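Prep and Serving Crew Wanted – Goldale Supper Hall
Posted 17 March 2019

Soruveo Catering needs people. Spring got busy faster than we planned and we open the Goldale hall for weekend suppers in May. Looking for prep hands, servers, and one person for the dish room who wants to stay in the dish room. Part time to start. No degree, no fancy resume.

Who we are
Small company. Lunches and suppers for offices, weddings, funerals, school things. Biggest room we do is 300 seats, most are a lot smaller. Main kitchen is on the Valdovinos Street side, hall is out in Goldale, van goes back and forth all day. We cook plain food and try to make it look nice. Lots of fish, lots of lemon, fruit after.
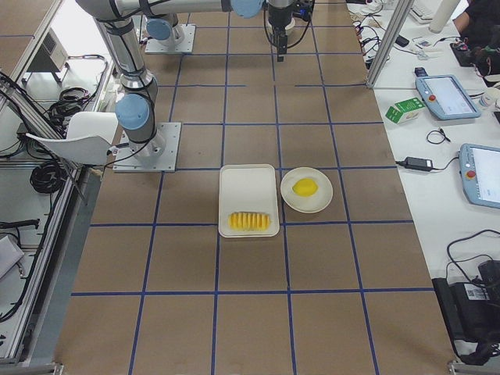
Yellow fruit slices on the tray, lemon on the plate.

The jobs

Prep hand (mornings)
Washing, peeling, slicing, portioning. Labels on everything. You need to be ok with a knife or willing to get ok with one pretty quick – we'll show you our way, which is slower than you think and then faster than you think. Start is early. Coffee is free and not great.

Server (evenings, weekends)
Setting up tables, carrying, clearing, being pleasant to somebody's uncle. Family style on most jobs so it's bowls and platters going out, not plated courses. Layout matters to us. Every place gets set the same distance from the edge and the same distance from the next one, and new servers learn the spacing before they carry anything. Blue tape is cheap, ask for a roll and practice.

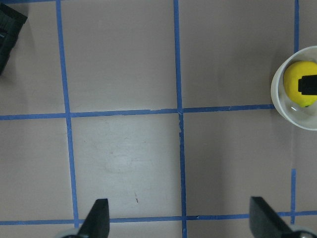 Dish room (evenings)
One position. Steady work, good radio. You run the machine, rack and stack, check for chips, send back anything that isn't clean. Chipped pieces get pulled the same night. Rubber mats and gloves provided, bring your own shoes, closed toe, non slip. Some lifting – full racks are heavy and the stairs at Goldale are what they are.

Tableware is most of what gets broken around here so please be somebody who is careful with it. We switched to colored plates last year and the customers love them.

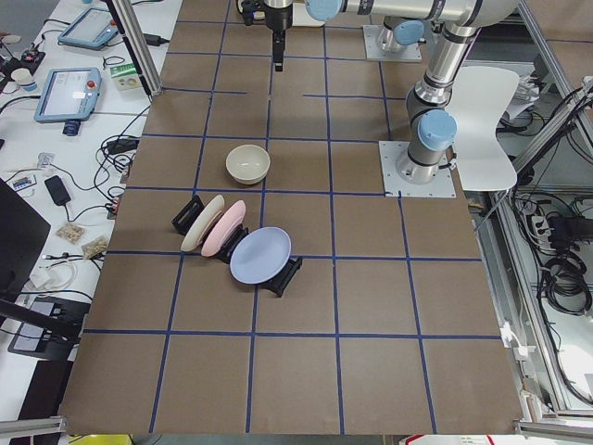 Replacements take weeks to come in and we don't always get the same shade back, so if you drop one just say so. Nobody gets docked for a broken plate. You do get in trouble for hiding the peices in the trash, someone cut their hand that way.

Pay and hours
Rate depends on the job and what you've done before, we'll tell you the number on the phone before you come in. Paid every 2 weeks. Tips on weekend suppers are pooled and split the same night. Meal on every shift over four hours. After your first month you get a $110 shoe and uniform allowance. Stay through the whole summer season and there's a $400 bonus on your last check.

Must haves
Food handler card, or get one in your first month (we pay the fee)
Able to stand a full shift
At least two weekend evenings a month
A way to get to Goldale, the bus stops running before we finish

Nice to have
Spanish
Driver's license, clean record
Any time spent in a school or hospital kitchen

We don't need references from the moon. One past boss or teacher is fine. First job is fine too, tell us that and we'll pair you up with somebody who has been here a while.

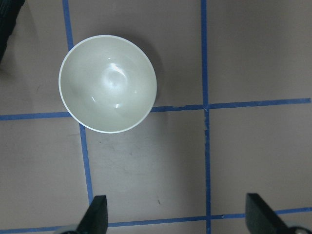

Pale bowl with a white rim.

How to apply
Fill in the short form on our Plarkidel page or drop off a note at the Valdovinos Street door, side entrance, afternoons only. Please don't come during lunch, we can't stop. Put down your name, a phone number you really answer, which job, and what days you can't work. If you want two of the jobs say which one you want more.

We call people back in the order they come in. Short chat first, then a paid trial shift – bring an apron if you have one, we have extras but they're huge. Hiring untill the spots are filled.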